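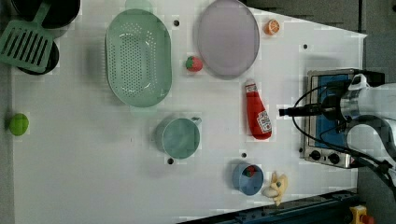 Skolham Tin Toys

Skolham tin toys are small playthings of pressed and painted tinplate, first made in the harbour town of Skolham and later in the neighbouring villages of Tangen and Vimness. They are best known for their wind-up boats and for the little nodding geese that generations of children have pulled along the quay on a bit of string, and they are still sold in the town today, both to families and to the many collectors who make the trip each May for the toy fair.

Origins

The trade grew out of fish canning, which is a less romantic beginning than one might wish for but a very practical one. The Barus cannery had a steady supply of offcuts, and its tinsmiths took to bending them into whistles and boats in the slack weeks of the year. These early pieces were given away to children or swapped for eggs and tobacco, and very few have survived. The ones that have are usually plain on the outside, with a scrap of the old can lettering still to be found on the inside if you turn them over and look - a detail that collectors are especially fond of.

In time the cannery set up a proper workshop behind its packing hall, with presses of its own and a long bench by the windows for the painters. At its busiest the workshop employed 150 people, many of them working at home in the evenings and bringing the finished geese back in baskets the next morning.
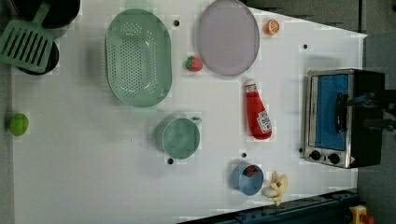
Range and numbering

Every design was entered in a pattern book, and 618 patterns are known from it, though a good number differ only in their colours or in the shape of a funnel. Pattern 159, the red and cream ferry with the turning paddle wheels, is generally thought to be the prettiest of them all and is certainly the one most often copied. Genuine ferries have the number stamped under the stern, while later copies tend to have it painted on or leave it off altogether.

The geese were made in Tangen, where the painters gave them a rounder eye and a rather kindly look. Vimness geese are narrower in the neck, and their wheels are set a little further back, so that they waddle more as they go.

Collecting

Prices vary a great deal with the state of the paint. A goose that has been well loved, with worn wings and a replacement string, can still be had for very little, and many people like them all the better for it. Boxed ferries are another matter, and some 750 are believed to be in private hands. The clockwork is simple and sturdy, and will usually run again after a gentle clean and a drop of light oil, but repainting is frowned upon and takes away most of the value.

See also: Clockwork toys; Pull-along toys; Tinplate

This page was last edited on 23 February 2019.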